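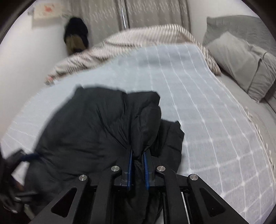

Anyone hoping to hand over the laundry this year may want to keep one arm free. Rondinska, the home robotics firm, put its folding software through a public trial on 13/04/2024, and the results suggest that the human wrist has a few good years left. T-shirts went well. Towels went very well. Outerwear is where the trouble starts, and a dark, puffy heap on a bed, with two blue finger pads pinching one fold of it, gives a fair idea of why: black fabric on black fabric, and no obvious clue which lump is a sleeve.

The trial set 300 garments in front of the system, called Noleo. It folded 92 of them to a standard the company was willing to call "drawer-ready." Another 7 were judged too tangled to continue and were handed to a person, who folded them while talking on the phone.

"Flat things are close to solved," said Chutima Nakpan, who runs testing at Rondinska. "A padded coat pushes back. You press one side down and the other side comes up to see what you're doing."

Rival firm Dratetti has gone after shop floors instead, where shirts tend to arrive in known sizes and seldom under a duvet. Its machine has been restocking shelves at the Paisan clothing store since December. Store manager Paweena Phromma said it is tidy and never late, but it still brings her every jacket with a hood.

"It parks next to me and waits," she said. "I have trainees who do that."

Rondinska plans to sell Noleo for $3849. Coats will be supported in a later update — the company did not say which winter.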